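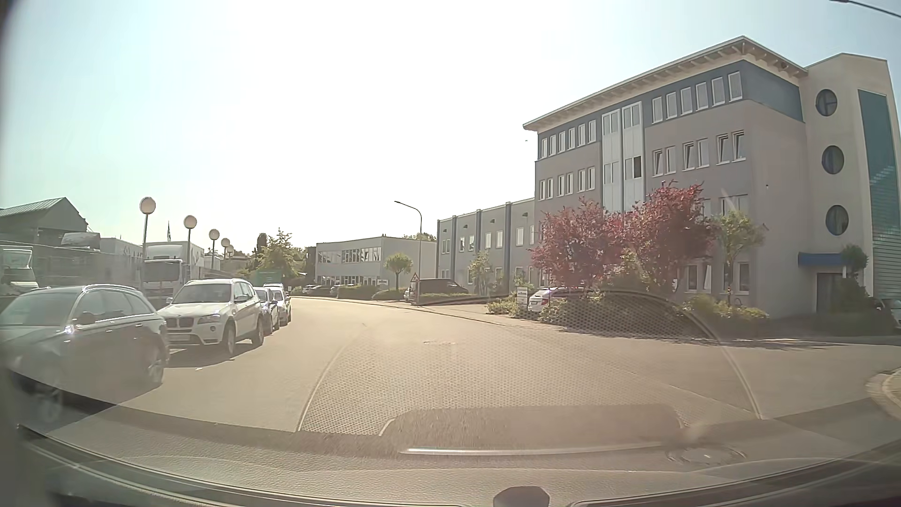 # Staltavent

**Staltavent** is a driver-assistance test car kept by the Urnitdale workshop. It can hold a lane and follow the traffic ahead under the eye of a safety driver, who is paid to do as little as possible and finds it tiring. The car was fitted out by Letay Tsegaye, and its upkeep passed to Eyerusalem Derese on March 3, 2023, along with a drawer of unlabelled cables.

## Setting up

The forward camera looks out through the windscreen. Its bracket is tightened by hand, then with a short key, and the angle is checked against a target board on the workshop wall. The computer, known as Besia, lives under the boot floor and is started before the camera. Started afterwards, it reports a fault in the steering, a part with which it has no quarrel.

Calibration is finished on public roads. The usual route takes in parked cars, side streets and a stretch with solid centre lines and oncoming traffic. Bright sky tends to wash out the upper part of the picture, and the dashboard is reflected in the glass. Derese's notes treat both as weather. 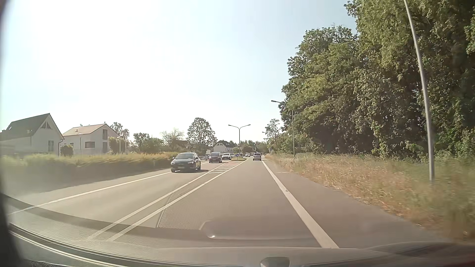

The lane finder needs 20 minutes of clear markings before its settings are saved. Worn edge lines, hatching and traffic islands are logged separately, as the software has at times shown an interest in driving between them.

## Upkeep

The windscreen is cleaned inside and out before each run. Tsegaye's original manual gives this one line and devotes over 100 pages to the log format. The bracket is retightened weekly, and fuse 2 is replaced whenever the fan stops.

## Repairs

In December the camera began to lose its connection on left-hand bends. The log recorded 2879 dropouts before the cause was found in a connector behind the trim – the only part that had been marked "do not touch". It was replaced with one from Campos, the workshop's older car, which has not been driven since.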